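Could the Invisible Man See Anything?
Popular Science Writing, second project report
Uriel Tapia and Gilmar Siqueira

We picked invisibility after arguing over a comic called Dromero, in which a lab assistant turns clear after a bad night at work and spends 20 issues robbing banks. Gilmar thought the idea might hold up. I didn't, and after a month of reading I still don't.

The first problem is the eyes. To see, you need a lens that bends light and a retina that soaks it up. If light goes straight through you, none of it is caught, and you are blind. The comic gets around this in issue 3 by saying his eyes "adapt." We could find no meaning in that word. If the retinas do absorb light, two dark spots should be floating down the street at head height, and a bank guard would probably notice.

The second problem is that clear isn't the same as invisible. Glass and water are both clear, and we find them easily enough, because light bends when it passes from air into something denser. It also bounces off the surface. A man made of clear flesh would shine at the edges and warp the wall behind him. 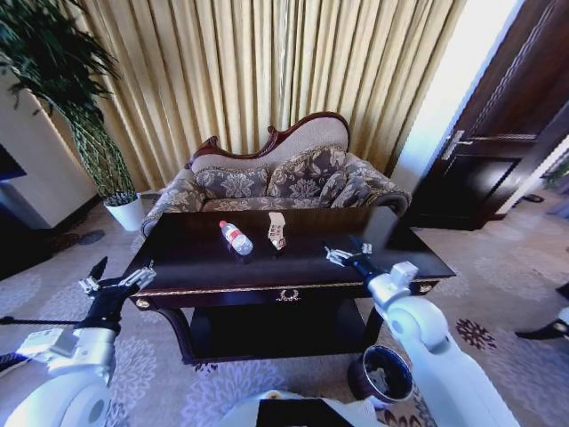 Figure 1. A clear plastic bottle on a dark table. Transparent, and still easy to see.

Then there's lunch. Dromero eats 4 hot dogs in one chapter and they vanish as he swallows. Why? They weren't in the accident.

Gilmar's best defense was the cloak in the Skusberg stories, which bends light around the wearer. Real materials can do a little of this, mostly at one narrow band of wavelengths and for small objects. Hiding a running adult in daylight is a much bigger claim, and the wearer would be in the dark anyway, with the light steered past him.

We disagree on the grade. Gilmar gives the cloak 4 out of 20 for science. I gave it 2, and I think that was generous.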